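Feltum Hall to Open Shared Appliance Room Beneath Its Spiral Stair

Residents will be able to borrow small kitchen appliances and try them out before taking them home

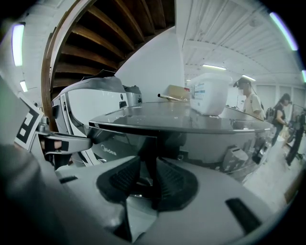 A round Midea countertop appliance at Feltum Hall, with the wooden staircase curving overhead.

The Feltum Hall residents' association has announced that its shared appliance room will open to members on Saturday at 10 a.m. The room occupies the ground floor of the building, at the foot of the spiral stair, and will hold kitchen and household equipment given by residents over the past year.

Members of the association will be able to borrow an item for up to six days at no charge. Larger pieces may be used on the premises during opening hours but will not be lent out. A deposit will be required for any appliance supplied with removable parts, and will be returned in full when the item comes back complete.

The association received 163 items during its collection period, which closed in November. Each was entered in a register, cleaned and given a safety check by Redico, the electrical contractor that maintains the building. Items that did not pass were set aside for repair or sent for recycling. The register will be available for consultation at the front desk, and a printed copy will be posted on each landing.

"Many households own a large appliance that is used a few times a year and takes up a shelf for the rest of it," said Malou Thorlacius, who chairs the association. "Our apartments are small. We wanted a place where such things could be kept in good order and used by everyone in the building."

Ms. Thorlacius said that the idea was first raised at a residents' meeting, where several members reported buying the same type of cooker within weeks of one another. A survey was then distributed to all apartments in the building and in the neighboring block on the same courtyard. The association received 409 replies, and a clear majority favored a lending arrangement over the other proposal under discussion, a second bicycle store.

Countertop cooking appliances were the items most often requested in the survey, followed by sewing machines and carpet cleaners. Respondents also asked for somewhere to leave containers, lids and small accessories that had become separated from their appliances. These will be kept together on a labeled shelf near the entrance, and members are invited to look through them before ordering replacements.

Shelving for the room has been ordered from Cleleseo and will be fitted before the opening. Until the work is complete, donated goods are being sorted on the ground floor, and residents are asked to leave a clear path to the stair at all times. Deliveries should be arranged in advance with the front desk. Boxes may not be left on the lower steps.

The cost of the project has been met from the association's general fund, with a further contribution of $723 raised at the courtyard supper. Hoàng, the restaurant on the opposite side of the courtyard, provided the food for that event and will serve refreshments at the opening.

Members who wish to borrow an item should bring proof of residence and their association card. First-time borrowers will be given a short introduction to the appliance they have chosen, including instructions for cleaning it before return. Printed manuals will be lent with the equipment where the association holds a copy. Where it does not, a one-page guide has been prepared.

Appliances must be returned clean, dry and with all their parts. The association will charge for missing accessories at replacement cost, but has decided against fines for late return during the first season. The rules will be reviewed at the spring meeting — along with the question of whether residents of the neighboring block should be admitted as full members.

Further donations will be accepted once the shelving is in place. The association is particularly interested in slow cookers, food scales and hand mixers. It cannot accept refrigerators, microwave ovens or any appliance with a damaged cord.

Inquiries may be made in person at the front desk of Feltum Hall or in writing to the association's office on the ground floor.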